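The Year I Learned to Love the Scratch-and-Dent Aisle

I used to be a new-in-the-box person. I liked the tape, I liked the little bag of desiccant, I liked peeling the plastic film off things (still do, who doesn't). Then our refrigerator died in August, at two in the afternoon, with a full freezer, and I found myself driving to the back end of an industrial park to look at appliances with holes in them.

The place was called Andreadis Surplus, and if you've never been in a store like that, picture a regular appliance showroom that has been in a mild car accident. Everything works. Everything has a bruise. There was a range with a corner folded in like a dog-eared page, and a whole row of washers that looked as if they'd been leaned on by the same truck. I bought a fridge with a dent on the left side, took it home, and put the left side against the wall. I have not seen the dent since.

That was the beginning of it. I got a little hooked, I'll admit. The next month I went back for a Hastevon range hood and came home with the hood plus a desk lamp, a box of drawer pulls and a folding cart I had no plans for. The cart turned out to be the best thing I own! I roll it out for parties, I roll it out for laundry, I once rolled a sleeping cat from one room to another on it and she didn't wake up. 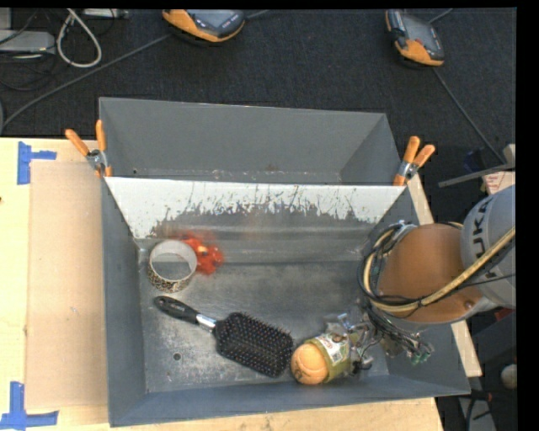
My spending rules came later, after a couple of mistakes. I bought a Cloreven toaster oven for 89 dollars, which felt like a steal until I saw the same one in a regular store, perfect, on sale for less. So now I check prices in the parking lot before I go in. I also bring a tape measure, a flashlight and somebody patient.

The other rule is to know what kind of ugly you're buying. A dent in a side panel is fine. Chipped enamel on the inside of an oven, no thank you. Scuffs on a stainless sink don't bother me at all, since mine will have 3 forks and a cast iron pan dropped in it by the weekend anyway. But a door that doesn't sit right is going to annoy you every single morning, and I say that as a person who spent two years lifting a dishwasher door with her knee.

What I didn't expect was how it would change the rest of the house. When the fridge comes with its first dent already in it, you relax. I had a Plinent coffee table once, bought new, and I made people use coasters and then sort of hovered -- I was awful about it. The table I have now came with a burn mark and a wobble. Friends put their feet on it. My nephew did a whole volcano project on it, and I went in the other room and read a magazine.

My mother thinks I've lost my mind. She comes over and runs her finger along the range hood and says nothing, very loudly. But she asked me last week if the surplus place ever gets chest freezers, and whether they deliver, and I told her I'd drive her over myself. We're going early, before the good dents are gone.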